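Caderno de oficina, janeiro
Sala dos moldes, Rirari

9h20

Desmoldei hoje o quarto busto da série Husar e estou contentíssimo. A erosão do lado esquerdo do rosto ficou como eu andava a tentar desde o outono: a bochecha abre-se numa cratera de bordo irregular e lá dentro a selenite aparece em agulhas compridas, sem aquele ar de açúcar colado que tinham os três primeiros. A Chrysanthi passou pela bancada, meteu logo o dedo no buraco (já lhe pedi mil vezes que não o faça) e disse que parecia uma coisa que cresceu ali sozinha. Vou guardar essa frase.

O que mudou em relação ao terceiro:

Gesso alfa mais seco, 30 partes de água para 100 de pó. Antes andava a 40 e a parede ficava farinhenta nas arestas. Com 30 a mistura é um horror de mexer, tem de se vazar depressa e às colheradas nos cantos, mas a aresta aguenta a goiva.

Cristais metidos no molde antes do vazamento, assentes numa cama de barro fino. O barro sai depois com pincel e água. Nos primeiros bustos colava tudo no fim e via-se a cola com luz rasante.

Pigmento só na primeira camada, cinzento com uma pontinha de ocre. O miolo fica branco, e quando se abre uma fenda o contraste é lindo.

Falhas, para não me esquecer: duas bolhas por baixo do queixo, uma do tamanho de uma ervilha. Foi no sítio onde o silicone faz aquela dobra. Inclinar mais o molde no próximo e bater com a mão na caixa, devagar, do lado da nuca. A linha de junta por trás da orelha também está alta, tem quase a espessura de um cartão. Cheira-me que a casca rígida empenou com o calor da estufa. Ver os parafusos da casca antes de voltar a fechar.

11h45

Conversa longa com o Dong-hyun sobre a sala grande. A ideia dele para a exposição (o título continua a ser Osura, ainda ninguém arranjou melhor) é pôr os bustos virados uns para os outros, em duas filas, com as peças emprestadas pelo museu pelo meio. Eu estava contra, achava que ia parecer uma parada militar. Depois ele fez a maqueta em cartão-pluma à minha frente, com bonequinhos de plasticina, e rendi-me! Quem entra fica sempre de costas para metade das caras. Dá uma vontade enorme de se voltar para trás.

Ficou assente que os plintos são todos diferentes em altura e iguais em cor. O mais baixo tem 22 cm, e esse leva a mão gigante com a consola de jogos agarrada, que é a minha peça preferida de todas e que vai ser vista de cima, como se vê um fóssil no chão. A consola foi moldada a partir de uma verdadeira, comprada estragada numa feira. Deixei os botões intactos e roí tudo o resto.

Pergunta do Dong-hyun a que não soube responder: as peças antigas devem ter a mesma luz que as nossas? Ele quer a mesma, para se confundirem. A Kelly vai ter opinião sobre isto, perguntar-lhe quando voltar das medições. 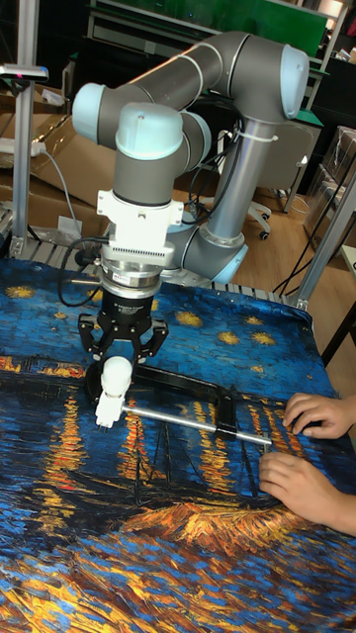 Ju-won Ra

14h10

Almoço curto, tomei-lhe o gosto e voltei à bancada. Ensaios de pátina em seis placas do mesmo lote de gesso:

Placa A: goma-laca clara, uma demão. Bonita, mas fecha demasiado o poro e fica com brilho de bolo.
Placa B: goma-laca e depois cinza vulcânica peneirada a seco. Muito boa. A cinza agarra nas zonas fundas e deixa as arestas limpas.
Placa C: cinza misturada no gesso. Fica morta, cor de passeio. Não repetir.
Placa D: cera microcristalina com ocre. Demasiado quente, parece barro cozido.
Placa E: igual à B, com uma segunda passagem de cinza mais grossa. A melhor do dia! Lembra aquelas estátuas que ficaram anos encostadas a um muro húmido.
Placa F: chá preto. Foi por brincadeira e até nem está mal. Guardar para a base da mão.

Decidido: B para os rostos, E para os ombros e para as costas. Falta ver como a E se porta com o tempo, porque esfrega-se com a manga e larga pó. Talvez uma névoa de fixador. Deixei a placa E em cima do armário, com etiqueta, e peço encarecidamente a quem ler isto que não lhe mexa.

16h30

Chegou a resposta da Zument sobre as caixas de transporte. Fazem-nas com o interior recortado à medida de cada busto, espuma de densidade dupla, e mandam um desenho para aprovação antes de cortar. O orçamento é de 1,105 euros por caixa (escrevem assim, com a vírgula nos milhares, e levei um bom minuto a pensar que a caixa custava pouco mais de um euro, que felicidade). A Eun-ji acha caro e quer saber se dá para duas peças pequenas viajarem juntas. Eu não punha a selenite ao lado de coisa nenhuma, as agulhas partem só de se olhar para elas. Mas os objetos pequenos, a cassete e a máquina fotográfica, esses podem ir juntos sem problema.

A Eun-ji trouxe também as provas do texto de parede. Gosto muito da versão curta. A longa fala três vezes de ruína e uma de nostalgia, e eu riscava a nostalgia. O que me entusiasma nestas peças é não se perceber de que lado do tempo estamos: o busto é cópia de um mármore antigo, a consola é do meu tempo de escola, e depois da erosão parecem saídos da mesma escavação. O visitante que faça as contas.

18h05

A Kelly voltou. Opinião sobre a luz, tal como previsto, e forte: luz igual para tudo, mas baixa e de um lado só, para as crateras fazerem sombra. Fomos experimentar com um projetor de mão no quarto busto, com os estores corridos, e ficámos os três calados um bom bocado. A cratera da bochecha parece funda como um poço. Vista de frente, a mesma peça quase não tem relevo nenhum.

Para amanhã de manhã:

Tapar as bolhas do queixo com gesso do mesmo lote (há um frasco guardado, tampa azul).
Rebaixar a junta da orelha com lixa fina, a seco.
Verificar a casca rígida e os parafusos.
Responder à Zument sobre a cassete e a máquina fotográfica.
Peneirar mais cinza grossa, a que há não chega para os ombros todos.
Pedir à Chrysanthi o pincel de leque que me levou.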